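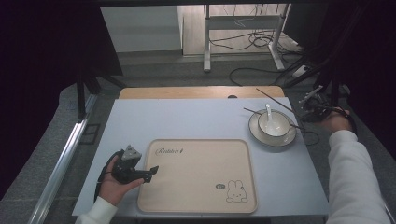

A commenter on the old version of this entry put it bluntly: if you want a machine to lay a table, why not just write down where the bowl goes? Fair question, and it gets asked under nearly every article on this wiki that touches demonstration gathering, so I've rewritten the page with that in mind. (Last revised November 2025. The talk page is open, please be kind.)

Demonstration gathering

Demonstration gathering, also called demo collection or, in older pages here, "teaching by doing", is the business of recording people carrying out a job so that a learning system can pick up how to do it. The recordings are called demonstrations or episodes. A finished pile of them is a dataset, and the program trained on it is usually called a policy, a word I disliked for years and have now given in to.

Why not write it down?

You can, up to a point! Factory arms have run on written positions for decades and are very good at it, provided the part turns up in the same spot every time. Crockery on a table doesn't. The bowl is a hand's width further left than yesterday, the chopsticks have rolled, someone has turned the tray round. You could write a rule for each of those and you'd still be writing rules at Christmas. With demonstrations you let people cope with the mess in the way people do, and the system works out what all those bits of coping had in common. It isn't magic, and it fails in some very silly ways (see Common troubles).

Hand-held grippers

There are several ways to record a demonstration. You can drive a real arm from a distance, you can push an arm about by hand, or you can leave the arm out of it altogether and give the person a pair of grippers to hold. The last of these is what I know best, so this entry leans that way and I make no apology for it.

A hand-held gripper is a set of jaws with a grip for the hand, and very often a camera mounted on top looking along the jaws. Two-handed work needs two of them. The person reaches, closes the jaws and moves the thing, all at more or less natural speed, and what gets stored is the video, the path of each gripper through space and how far the jaws were open. Some kits run everything down a cable and some keep it all on board. I prefer a cable, even though I've swept a teaspoon off a table with one more than once.

The big attraction is cost. A room with four people and four pairs of grippers is far cheaper than a room with four pairs of arms, and you can pack it all into a car. The big drawback is that a person's elbow goes places a robot's can't, so part of what you record may be no use to the machine you had in mind. Good projects check for this early. Trella didn't, and ended up throwing away 433 episodes that no arm they owned could follow. Ouch.

Tableware as a subject

Bowls, saucers, spoons and chopsticks turn up in these datasets again and again, and newcomers often find that a bit comical. There's sense in it. White china against a pale surface is hard for cameras. A chopstick is thin and rolls, and if you pinch it slightly off the middle it swings. A spoon standing in a bowl has to come up and out before it can go anywhere else, so the order of the moves matters. A tray gives you somewhere to aim for, with a rim that you have to clear. All that from a few things out of a kitchen cupboard.

The Flerkari tableware set is the one most people on this wiki have worked with. It holds 2,518 episodes, each of them capped at 60 seconds, and the cap is the part I'd argue with. It keeps the files tidy, but it nudges people into hurrying, and hurried hands don't make good teachers. Tarawneh, which came out the following May, dropped the cap and let people take as long as they liked. The episodes are longer and a bit duller to sit through, and I think they're better.

Resetting

Between episodes somebody has to put everything back, but not in quite the same place. This is called the reset, and it eats more of the day than the recording does. People are creatures of habit and will put the bowl down in their favourite spot all afternoon if you let them. Matilis prints a little card of starting layouts and has the collector draw one before each go. I've tried simply telling people to mix it up. It lasted three resets.

Common troubles

Lost tracking is the classic one, where the system loses sight of where a gripper is and the path jumps. Blank walls and shiny surfaces make it worse. Then there are sleeves and cables wandering in front of a lens, jaws that don't quite report themselves closed, and clocks that drift so the video and the path no longer match. Last there's the fumble. Should a dropped chopstick stay in? Older advice was to bin it. I'd keep it, provided the person picks the thing up again and carries on, as a system that has only ever seen perfect goes has no idea what to do after a bad one. Opinions differ, quite loudly, on the talk page.

See also: Episode labelling; Wrist cameras; Two-handed tasks; Reset cards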